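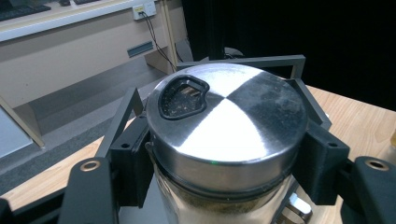

# 신장 건강과 나트륨, 자주 묻는 질문

Drarau 건강생활센터의 저염 식생활 교실에 들어온 질문을 모았습니다. 건강검진에서 혈압이나 소변 단백 수치를 지적받고 처음 식단을 바꾸는 분을 기준으로 썼습니다. 이미 신장 질환 진단을 받았거나 투석 중인 분은 담당 의료진의 지시를 먼저 따르십시오.

## 기본 내용

### 신장은 어떤 일을 합니까?

혈액에서 노폐물과 남는 수분을 걸러 소변으로 내보냅니다. 나트륨과 칼륨의 균형을 맞추고, 혈압 조절과 적혈구 생성에 필요한 호르몬에도 관여합니다. 양쪽 허리 뒤, 갈비뼈 아래쪽에 하나씩 있습니다.

### 짜게 먹으면 왜 신장에 부담이 됩니까?

나트륨을 많이 섭취하면 몸이 수분을 붙잡아 두고 혈압이 오르기 쉽습니다. 높은 혈압이 오래 이어지면 신장 안의 가는 혈관이 손상됩니다. 손상된 신장은 나트륨을 내보내는 능력이 떨어지므로 혈압이 다시 오르는 일이 반복됩니다.

### 소금과 나트륨은 같은 말입니까?

다릅니다. 소금은 나트륨과 염소가 결합한 물질이고, 나트륨은 소금 무게의 40% 정도입니다. 영양성분표에는 나트륨이 mg 단위로 적혀 있습니다. 나트륨 1,000mg은 소금 2.5g에 해당합니다.

### 증상이 없으면 신경 쓰지 않아도 됩니까?

신장 기능은 상당히 떨어질 때까지 증상이 없는 경우가 많습니다. 붓거나 소변에 거품이 계속 보이면 진료를 받아야 하지만, 그런 증상이 없다고 정상이라는 뜻은 아닙니다. 혈압 측정, 혈액 크레아티닌 검사, 소변 단백 검사로 확인합니다. 당뇨병이나 고혈압이 있거나 가족 중에 신장 질환 환자가 있으면 정기적으로 검사받는 것이 좋습니다.

## 집에서 먹을 때

### 국물은 전부 끊어야 합니까?

꼭 그럴 필요는 없습니다. 그릇을 작은 것으로 바꾸고 건더기 위주로 드십시오. 밥을 국에 말면 국물을 다 먹게 되니 따로 드시는 편이 낫습니다. 간은 불을 끄고 조금 식힌 뒤에 봅니다. 아주 뜨거울 때는 짠맛이 덜 느껴져서 간이 세지기 쉽습니다.

### 소금을 줄이면 맛이 없어서 못 먹겠습니다.

입맛이 바뀌는 데는 몇 주가 걸립니다. 한 번에 절반으로 줄이지 말고 조금씩 낮추십시오. 그동안은 식초, 레몬즙, 마늘, 생강, 파, 들깻가루, 고춧가루, 후추를 활용합니다. 모든 반찬을 똑같이 싱겁게 하는 것보다 한 가지에만 간을 하고 나머지를 담백하게 두는 쪽이 먹기 편하다는 분도 많습니다.
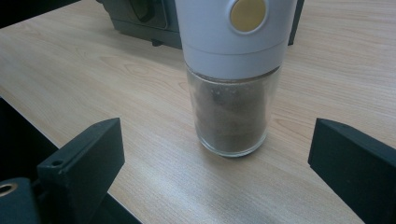

향신료를 고를 때는 원재료명을 읽어 보십시오. 후추나 고춧가루처럼 한 가지 재료만 든 제품은 나트륨이 매우 적습니다. 허브솔트, 시즈닝, 맛소금처럼 섞어 만든 제품은 소금이 첫 번째 재료인 경우가 있습니다.

### 저염 소금은 마음껏 써도 됩니까?

안 됩니다. 나트륨을 줄인 소금은 염화나트륨의 일부를 염화칼륨으로 바꾼 제품이 많습니다. 신장 기능이 떨어진 사람은 칼륨을 잘 배출하지 못해 혈중 칼륨이 위험한 수준까지 오를 수 있습니다. 일부 혈압약을 드시는 분도 마찬가지입니다. 쓰기 전에 의사나 약사에게 물어보십시오.

### 천일염이나 분홍색 소금은 괜찮습니까?

소금의 주성분은 어느 것이나 염화나트륨입니다. 미네랄이 들어 있어도 양이 적습니다. 입자가 굵으면 숟가락에 담기는 무게가 달라질 수 있으니 계량할 때는 저울을 쓰는 것이 정확합니다.

### 김치와 장아찌는 어떻게 합니까?

한 끼 분량을 작은 접시에 덜어 먹습니다. 한 상에 김치, 장아찌, 젓갈을 같이 올리지 말고 하나만 고르십시오. 김장철에는 절이는 시간을 줄이고 젓갈 양을 낮춰 담글 수 있지만, 보관 기간이 짧아지므로 적은 양을 나누어 담그는 것이 좋습니다.

## 사 먹을 때

### 영양성분표는 어디부터 봐야 합니까?

표시 기준량부터 확인하십시오. 총 내용량 기준인지, 100g 기준인지, 한 조각 기준인지에 따라 숫자의 의미가 달라집니다. 한 조각에 나트륨 236mg이라고 적힌 빵을 세 조각 먹으면 708mg입니다.

### 짜지 않은 음식에도 나트륨이 많습니까?

그런 경우가 있습니다. 빵, 국수, 시리얼, 어묵, 햄, 치즈가 대표적입니다. 단맛이 강하면 짠맛이 가려지므로 양념치킨이나 떡볶이도 맛만으로 판단하기 어렵습니다.

### 라면이나 배달 음식을 먹은 다음 날에는 굶는 것이 좋습니까?

굶지 마십시오. 다음 끼니부터 평소 식단으로 돌아가면 됩니다. 물을 억지로 많이 마실 필요도 없습니다. 신장이나 심장 질환으로 수분 제한을 받는 분은 정해진 양을 지켜야 합니다.

## 교실 안내

### 어디에서 열립니까?

Mamside 분관 조리실입니다. 정원은 27명이고, 10월 과정은 접수 순서대로 마감합니다. 수업은 오전 10시에 시작하며 앞치마와 필기구를 가져오시면 됩니다.

### 식사 기록은 꼭 해야 합니까?

첫 수업 전에 사흘치를 적어 오시기를 권합니다. Kavo 기록지를 안내 창구에서 받을 수 있고, 일반 공책에 적어도 됩니다. 먹은 음식과 대략의 양, 국물을 남겼는지를 씁니다. 간식과 음료도 포함합니다.

### 개인 상담도 받을 수 있습니까?

수강생은 과정 중에 한 번 영양 상담을 신청할 수 있습니다. 31호실에서 진행하며, 최근 검진 결과지와 복용 중인 약 목록을 지참하십시오. 약을 바꾸거나 끊는 문제는 상담에서 다루지 않으니 처방받은 병원에 문의하시기 바랍니다.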